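3. Data and methods

3.1 Match sample

The sample covers two seasons of the Daltstead and District League, a semi-professional football competition played on Saturdays with a few midweek rounds. Match cards were obtained for 461 fixtures. Each card lists the starting eleven, the named substitutes, the minute of every goal, card and change, and the name of the official who signed it. Cards that gave a substitution with no minute were kept for the descriptive counts and dropped from the timing models. Abandoned matches were left out altogether.

League rules did not change between the two seasons. Each side could name five substitutes and use any three, with no limit on the number of stoppages. Return substitutions, which are common at lower levels, were not allowed. This makes the sample simpler to work with than the one used by Szilágyi in her earlier study of youth football, where a player could leave and come back several times and the order of events had to be rebuilt from team managers' notes.

Recorded minutes are whole numbers. Officials differ in whether they round up or down, and an inspection of the cards shows heaping at multiples of five, most clearly at the 60th, 70th and 75th minutes. We treat the problem in section 3.4.

3.2 Coding of substitutions

Every substitution was assigned to one of four classes: injury, tactical like-for-like, tactical with a change of shape, and time-using. The last class is limited to changes made by a leading side after the 85th minute. Injury changes were identified from the match card where the official had marked them as such, and otherwise from club reports. Where neither source gave a reason, the change was coded as tactical.

Coding was done by two of the authors (Medina and Pollock), working apart from each other on the full set of cards. A random draw of 200 substitutions was then coded by a third reader, Ivanov, who had no access to the score at the time of the change. Disagreements were settled by discussion. Most of them concerned wide players replaced by forwards, where the change of shape depended on how the remaining midfield was set out, and the cards do not record this. In such cases the conservative class (like-for-like) was used.

Clubs' reports are uneven. Some run to several paragraphs and name the player, the minute and the injured limb, while others give the score and the attendance. We do not think this biases the tactical classes, but the injury class is probably too small, and estimates for it should be read with care.

3.3 Interviews with coaches

Match cards show when a change was made. They say nothing of when it was decided. To cover this point, 42 semi-structured interviews were held with head coaches and assistants, each within a week of a match in the sample. The interviews were carried out by Toledo in Spanish or English as the coach preferred, and transcripts were translated where needed.

Each interview followed the same order. The coach was asked to recall the substitutions made by his or her own side, then to say which of them had been planned before kick-off, which at half-time and which during play. Only after this was the match card shown. Coaches were allowed to correct their account once they had seen it, and both versions were kept.

Planned changes were more common than we had expected from the literature on the professional game. Several coaches described a fixed point, usually the hour, at which one named player would be replaced unless the side was a man short. One assistant at Alarcón explained that the player was normally told on the Friday. Others kept the plan from the squad, on the grounds that a player who knows he will be taken off on the hour tends to spend himself by half-time or, in the case of forwards, to start shooting from poor positions.

Recall was good for the identity of the players and weak for the minute. The median error, taken over all changes for which both a recalled and a recorded minute exist, was four minutes, and coaches of losing sides tended to place their changes earlier than the card did. Recalled minutes were therefore not used in any model.

Figure 2. Cork board, three views.
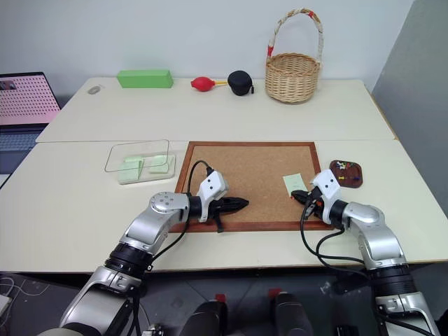
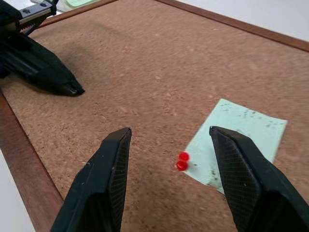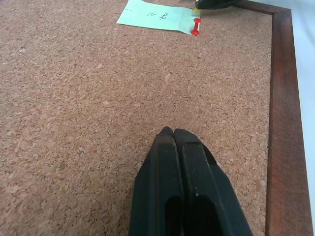 3.4 Timing model

The time to first tactical substitution was modelled with a discrete-time hazard, using five-minute intervals from kick-off to the end of normal time. The choice of interval absorbs a good part of the heaping noted in section 3.1. Interval boundaries were set at the 3rd, 8th, 13th minute and so on, so that each multiple of five falls inside an interval and a card rounded by a minute or two in either direction stays in the right place.

Injury substitutions were treated as censoring events. This is not wholly satisfactory – a coach who loses a defender after ten minutes has one fewer change to spend and may hold back the others – and a second model was fitted in which an early injury enters as a covariate instead. The two give similar shapes up to the 70th minute and part slightly after it.

Covariates were goal difference at the start of the interval, home or away, the difference in league position on the morning of the match, days since the previous fixture, and whether either side had been reduced in number. Goal difference was capped at three in each direction. A random intercept was included for each club. Models without it fitted noticeably worse, which agrees with the interview material: habits in this matter belong to the coach and persist from one week to the next.

Estimation was carried out in Movix with weakly informative priors on all coefficients. Four chains were run and checked for convergence in the usual way. Posterior predictive checks were made by simulating 100 replicate seasons and comparing the spread of first-change minutes with that observed.

3.5 Limits of the sample

Three points should be kept in mind. The league is a regional one, and its benches are weaker in relation to the starting elevens than those of full-time clubs. A coach with two goalkeepers and a recovering full-back to choose from may delay a change for reasons no card will show. Pitch condition was not recorded, although January fixtures on heavy ground are thought by most of the coaches to bring the first change forward. Lastly, two clubs changed coach in mid-season. Their matches were split at the point of change and each part was given its own intercept.

Related items
– Recalled and recorded events in touchline interviews
– Return substitutions in youth football: a note on coding
– Rest days and squad rotation in regional leagues
– Rounding in hand-written match cards

We use cookies to remember your reading settings. Accept | Manage choices

Contact | Copyright Zukden Sport Papers | Back to top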